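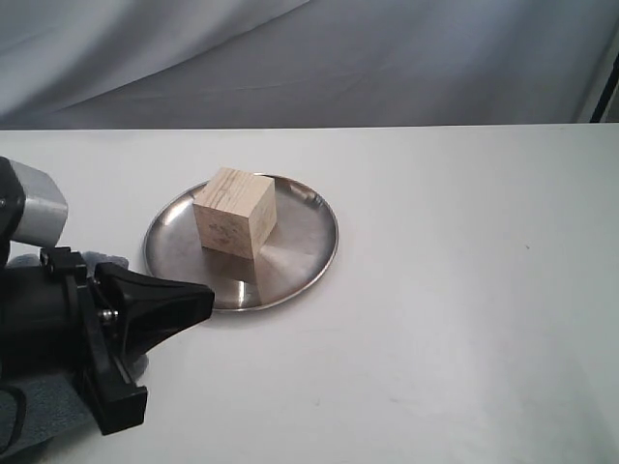 A small wooden cube on a steel plate.

Manju Sachdeva came to Rodunport for a summer job at the Landry mill and stayed 16 years. She buys lumber for the yard now. Mostly pine. "People think it's all the same board," she says. "Its not."

First thing she does with a new load – smells it. Then the ends. "I look at the rings before I look at the price."

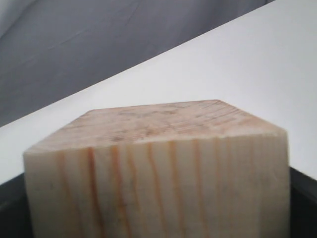 Tight rings she'll pay extra for, wide ones go to the crate makers. Last February she sent back a whole truck, 71 boards too wet to sell. The driver wasnt happy. "He had a long way home. I gave him coffee."

Does she build anything herself? A bench, once. "It wobbles – my sister still sits on it."

Interview by Juwita Ong

Recent
Orkar ferry adds a late run
Casent Street library to reopen
20 soups for cold nights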